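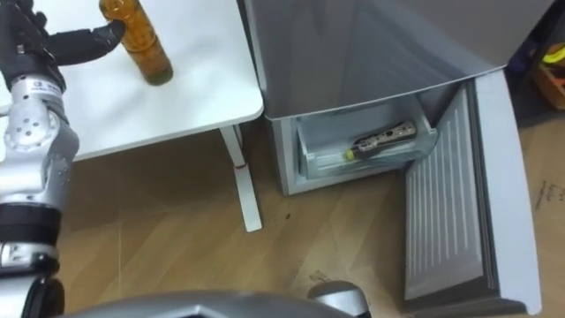 Bouteille en plastique, liquide ambré, table blanche.

Acoustique du bureau, suite des mesures. J'ai refait le relevé du temps de réverbération après la pose des panneaux Girnia côté couloir. À 500 Hz, la décroissance est plus régulière qu'en février – les basses restent le point faible. La surface traitée atteint presque 11 m², pour un coût total de 839 euros, colle comprise.

Ekow Mensah me suggère de décoller les panneaux du mur de quelques centimètres. Le calcul lui donne raison sous 250 Hz. Je reprendrai les mesures avec des tasseaux, micro au même endroit, porte fermée.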